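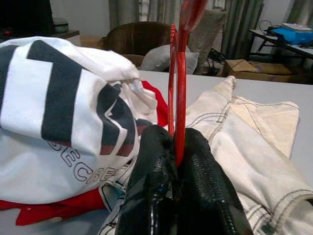

Según Feven Negash, colgar una camiseta no es una tarea sino cinco o seis, y cualquier trabajo que dé un único porcentaje de acierto para el conjunto está escondiendo dónde falla. Lo dijo en la revisión intermedia y nos obligó a rehacer la tabla de resultados, que hasta entonces tenía una sola columna. El informe sigue ese criterio: cada fase se evalúa por separado y el total se da al final.

Manipulación de prendas y perchas con un brazo de un solo efector
Memoria del proyecto de asignatura, grupo de Villanueva
Versión entregada el 14 de julio de 2020

1. Objeto del trabajo

Se quería determinar si un brazo robótico con pinza de dos dedos y cámara en la muñeca puede pasar ropa de un montón sobre una mesa a una percha, sin ayuda humana durante el intento y en una habitación corriente. La pregunta de fondo era más amplia (si estas máquinas sirven ya para las tareas de una casa o de la trastienda de un comercio), pero con los medios disponibles solo podemos responder por una tarea y por un tipo de equipo.

Elegimos la percha porque combina dos objetos de comportamiento opuesto. La percha de plástico es rígida, delgada y tiene una geometría conocida. La prenda carece de forma fija: su contorno depende de cómo ha caído, de lo que tiene debajo y de lo que se le haya hecho en el intento anterior.

2. Antecedentes

La bibliografía consultada se concentra en el doblado sobre superficie plana, casi siempre con la prenda ya extendida y separada de las demás. El colgado aparece menos y suele resolverse con dos brazos, uno para abrir el cuello y otro para introducir la percha. No encontramos una comparación directa entre las dos configuraciones con el mismo tipo de ropa, así que no podemos decir cuánto de nuestro resultado se debe al número de brazos.

Tomamos como referencia de requisitos dos entornos. El primero es el doméstico. El segundo es la tienda de ropa Drallosstead, cuyo encargado nos explicó el proceso de reposición tras los probadores: recoger, poner del derecho, abrochar si procede, colgar con la abertura del gancho hacia el mismo lado y devolver a la barra. De esa lista, nuestro sistema intenta únicamente la recogida y el colgado. Poner del derecho quedó fuera desde la primera semana.

3. Montaje

El brazo se fijó al borde de una mesa blanca y lisa. La pinza lleva dos dedos negros con la superficie cubierta de pequeños relieves, que mejoran el agarre sobre tela y también sobre el plástico de la percha. Los relieves tienen un inconveniente: devuelven reflejos de la luz de la sala, y el detector los tomaba a veces por bordes de la percha. Se corrigió enmascarando la zona de los dedos cuando la pinza está cerrada, con la pérdida consiguiente de información justo en el punto de contacto.

Se usaron perchas rojas de plástico. El color se escogió para facilitar la segmentación y resultó una decisión discutible, ya que en los montones también había tela roja. Con una tela de ese color asomando bajo otra prenda, la segmentación por color unía a veces ambas regiones y proponía un punto de agarre intermedio.

La ropa incluía una camiseta blanca con estampado de franjas anchas azul marino y letras, prendas de color crema con pespuntes grises y otras piezas de punto. No se planchó nada. El fondo tampoco se despejó: butaca, cortinas grises, cables y una caja de cartón permanecieron en su sitio, por entender que un robot doméstico tendrá que trabajar con eso detrás.

4. Módulo Finder

Finder es el programa que decide dónde agarrar. Recibe la imagen de la cámara de muñeca y devuelve un punto, una orientación y un valor de confianza. Se entrenó con 2697 imágenes etiquetadas a mano por los miembros del grupo. El etiquetado distingue percha, borde de prenda, cuello, manga, costura y fondo.

La clase más problemática fue el cuello. En una camiseta arrugada, el pliegue superior puede corresponder al cuello o a una manga, y dos etiquetadores discrepaban con frecuencia ante la misma imagen. En los casos dudosos se asignó la etiqueta «pliegue», que el planificador trata como no agarrable. La regla evita errores graves, a cambio de que el sistema se quede parado con prendas que una persona resolvería tirando de cualquier punta y mirando qué sale.

Los estampados introducen otro error. Una franja oscura doblada varias veces produce contornos muy marcados, más que el borde real de la tela. Aumentar las imágenes con prendas estampadas redujo el problema sin eliminarlo. Las costuras en contraste, al contrario, ayudaron: dos líneas paralelas de pespunte dan una dirección fiable aunque la prenda esté medio doblada.

5. Procedimiento

Cada intento comienza con un montón y una percha al alcance del brazo y se divide en cinco fases:

a) localizar y agarrar la percha;
b) orientarla y dejarla en el soporte;
c) agarrar la prenda superior por un punto útil;
d) encontrar la abertura del cuello;
e) pasar la prenda por los hombros de la percha y soltar.

El intento termina al completar la fase e, al agotarse el tiempo o al caer la prenda o la percha al suelo. Un agarre cuenta como válido si el objeto permanece entre los dedos durante el desplazamiento siguiente. El operador no puede tocar la ropa una vez iniciado el intento. Entre uno y otro, el montón se rehace dejando caer las prendas desde la altura del codo, método poco riguroso que preferimos a colocarlas, pues al colocarlas tendíamos a dejar los cuellos a la vista.

6. Resultados

Se registraron 166 intentos. La fase a se completó en 100 de ellos. La fase e, es decir, prenda colgada, en 11.

Los fallos de la fase a tienen dos causas principales. La primera es la confusión con tela roja ya descrita. La segunda es mecánica: vista de canto, la percha se reduce a dos tiras estrechas, y un error lateral pequeño hace que un dedo la empuje en lugar de rodearla. Cuando el agarre es bueno, la percha queda firme entre los dedos, pero puede girar sobre el punto de contacto y llegar a la fase b con un ángulo distinto del previsto. La cámara de muñeca no siempre lo detecta, dado que los propios dedos tapan la parte inferior de la pieza.

La fase c funcionó mejor con los tejidos gruesos. Con la tela fina, la pinza tomaba a menudo dos capas, en ocasiones de prendas distintas, y levantaba medio montón. No hay sensor de fuerza con resolución suficiente para distinguir una capa de dos.

La fase d concentra la mayor parte del fracaso. Con un solo brazo, la prenda suspendida cuelga cerrada y el cuello hay que buscarlo dejándola de nuevo en la mesa y abordándola desde otro lado. Cada ciclo añade arrugas. Tras varios ciclos la confianza de Finder baja por debajo del umbral y el intento expira.

Los intentos completados corresponden a camisetas que cayeron con el cuello abierto hacia arriba. Ningún pantalón llegó a la percha: el programa carece de una estrategia de doblado previo sobre la barra.

7. Discusión

El tribunal de seguimiento preguntó si un brazo mejor cambiaría las cifras. En la fase a, probablemente sí; la repetibilidad de nuestro equipo es modesta y parte de los empujones a la percha vienen de ahí. En la fase d lo dudamos. El problema es de percepción y de estrategia, y un segundo brazo o una superficie inclinada que mantuviera abierta la prenda parecen caminos más razonables.

Para un comercio como Drallosstead, el resultado no es aprovechable. El encargado fijaba como condición que nadie tuviera que repasar el trabajo, y con nuestra tasa habría que repasarlo casi todo. Sí vio utilidad en una función menor, la de separar las perchas vacías de la ropa, que allí se hace a mano al cierre y que equivale a nuestra fase a con un cajón de destino. No la hemos ensayado como tarea independiente.

En casa la tolerancia al error es mayor y el tiempo importa menos, siempre que la máquina trabaje sin vigilancia. La nuestra la necesita. En varias sesiones hubo que detener el brazo por tirar de una manga atrapada bajo el resto del montón, y un usuario sin formación no tendría por qué reconocer esa situación.

Una limitación de validez: todas las pruebas se hicieron en la misma sala y con el mismo lote de ropa usado en el etiquetado. Es de esperar que con prendas desconocidas los valores sean más bajos.

8. Trabajo pendiente

El curso próximo el montaje pasa al laboratorio Serncombe, donde hay un segundo brazo compatible. Quedan anotadas las siguientes tareas:

- repetir la fase a con perchas de otro color y con perchas de madera;
- añadir una vista fija desde arriba, para no depender solo de la muñeca;
- medir el giro de la percha dentro de la pinza;
- reetiquetar la clase «pliegue» con criterio común;
- escribir la estrategia para pantalones.

Feven Negash ha pedido además que se conserven los registros de los intentos fallidos con el mismo detalle que los completados. Están en la carpeta compartida del grupo, ordenados por fase de abandono; los de la primera semana no incluyen el valor de confianza, que todavía no se guardaba.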